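Kitchen sponge

A kitchen sponge is a small block of absorbent, springy material used for washing dishes and wiping down counters, tables and sinks. It is one of the cheapest tools in the house and one of the hardest working, and there is a lot more to it than most people suspect!

Structure

The most familiar kind is the two-sided sponge, also called a scrub sponge or scouring sponge. One side is a thick block of foam or cellulose that soaks up water and holds suds. The other is a thin, rough pad of tangled fibers for scraping off stuck food. The two layers are usually glued or heat-bonded together. Yellow with a green pad is the classic pairing, although blue, pink and gray are easy to find too.

Foam sponges are made from plastic, most often polyurethane, and stay soft when dry. Cellulose sponges are made from wood pulp, drink up far more water and go stiff as a board when they dry out - a quick dunk brings them right back. Loofah sponges are the dried insides of a gourd and have been scrubbing pots for a very long time.

Use on tables and counters

Wiping a table is a wonderfully simple job that goes better in the right order. Cans, wrappers and crumbs come off first, then the soft side is dampened, wrung out and drawn across the surface in long overlapping strokes. The rough side is kept for dried-on spots and should be tried on a hidden corner of anything painted or glossy, as it can leave fine scratches. Sticky rings from soda respond best to warm water and a short wait. A raised lip along the edge of a tabletop tends to trap crumbs and is worth a second pass with the corner of the sponge.
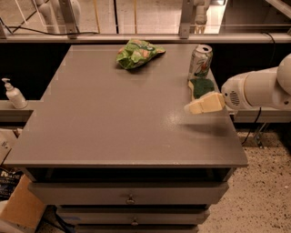

Care and replacement

Sponges hold moisture and bits of food, so bacteria are very much at home in them. Rinsing, squeezing hard and standing the sponge on its edge to dry all help. Many households replace theirs every week or two, or sooner if it smells. Old ones can be demoted to bathroom tiles or bicycle wheels - a common habit is to snip off one corner to show that a sponge has left kitchen duty.

Collecting

Yes, people collect them! Ayana Moges keeps 222 kitchen sponges, 17 of them still in their original wrappers, sorted by maker and pad color. Her favorites are the thick Gistach blocks and the wavy-edged Alemneh type, which was sold in packs of 50 and is now hard to find.

See also

Dishcloth
Loofah
Scouring pad
Steel wool

This page was last edited on September 16, 2022.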